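Vorneo desk tidy, ten-compartment, flat-packed

The Vorneo is an open-topped wooden tidy for small items that usually end up loose in a drawer: clips, stamps, labels, keys, spare fuses, sewing bits. It is cut at our Prellbridge workshop and sent out flat. You put it together at home with no screws and no tools. A little wood glue can be used on the joints if the box will be moved often, but most people leave it dry.

The design was drawn by Gilles Bouvier for the front counter at Bulham, where the old biscuit tins were taking up too much room. We made a short run in August and sold the lot, so it is now a regular item.

**What you get**

- Side panels, base, central divider and cross slats
- One sheet of fine sandpaper
- Printed assembly sheet
- 2 spare slats

**Putting it together**

Lay the base on a flat surface with the smoother face up. Stand the central divider in its slot, then push the cross slats in from above, working from one end to the other. The side panels go on last. The tabs are a tight fit when new. If one will not go in, rub it lightly with the sandpaper and try again. Do not use a metal hammer. Tapping with the heel of your hand is enough.

Allow 65 minutes if you plan to glue and wipe the joints as you go. Without glue it is much quicker.

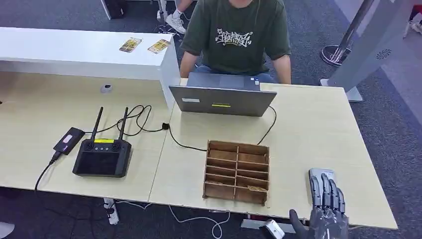
*Wooden tidy on a desk, with a few pale scraps in the lower compartments.*

**Finish and care**

The wood is supplied bare. It can be waxed, oiled or painted, and all three are easier before assembly. Keep wax and paint off the tabs or they will not go into the slots. For cleaning, turn the box over and tap out the dust, then use a dry brush in the corners. A damp cloth is fine on the outside. Do not soak it, and do not stand it on a radiator or in a window that gets strong sun all day.

**Fitting it in a drawer**

Measure the inside of the drawer before ordering. Our drawing gives the outer size of the box, and the longest side is 400 mm. Leave a finger's width at one end so that you can lift it out.

**Spares**

Single slats and side panels can be bought separately. Please say whether yours is the first run or the current one. The slots on the first run are slightly narrower and the parts do not swap.

**Ordering**

Orders leave Prellbridge within 3 working days. The tidy can also be collected from the Bulham counter or from our stall at Bailly market. Returns are accepted on unassembled boxes only. If a part is missing or split, send us a note with the part letter from the assembly sheet and we will post another.

Page last changed 24 Nov 2018.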